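Engine Swaps and Used Cars, Session 2: Reading a Power Claim
Tutor: Vandana Solanki

Bring the worksheet from last time. If you missed it, the questions at the end still make sense on their own.

We finished on compression tests, so you know how to tell whether an engine is healthy. Today is about how much power it makes, and why I'd like you to doubt nearly every figure you are given.

Start with the advert on your sheet. A small hatchback, 1,921 cc, "112 bhp at the wheels after remap". The seller has a printout. What does the printout tell us? It tells us that a car was on a rolling road and that the operator's software produced a number. It may well be this car. The registration box on the sheet has been left blank, which happens a lot, and I don't take it as proof of anything either way.

Rolling roads measure force at the roller. Everything else on the sheet is worked out from that, and the flywheel figure depends on an allowance for losses in the gearbox, driveshafts and tyres. Some operators measure the losses on a coast-down. Others type in a fixed percentage they have always used. Ask which. If the answer is vague, ignore the flywheel figure and look at the shape of the curve. 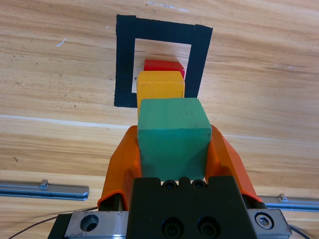

Then there is air correction. Cold dense air makes more power than warm thin air, so the software adjusts to a standard day. Put the intake probe next to a hot radiator and the correction goes up, and so does the headline number. I have seen this done by accident and I have my suspicions about the other times.

Before-and-after runs are worth more than single runs, but only if both were done in the same gear, at similar coolant temperature and with the same tyre pressures. The Dovora filter leaflet in your pack shows two curves. They start at different engine speeds and the lower one stops early. I wouldn't spend money on that. The Kestden one is a bit better, though the vertical scale doesn't begin at zero, so a small gain looks like a big one.

Worked check: power in bhp is torque in lb ft times rpm, divided by 5,252. Any sheet where the two curves, on matching scales, don't cross at that speed has something wrong with it.

For next time:
Find the torque at 2,000 rpm on both leaflets, and say whether you'd feel the difference on the road.
Write down three things you would ask the hatchback's seller.
Worksheets back to me by 31st May please.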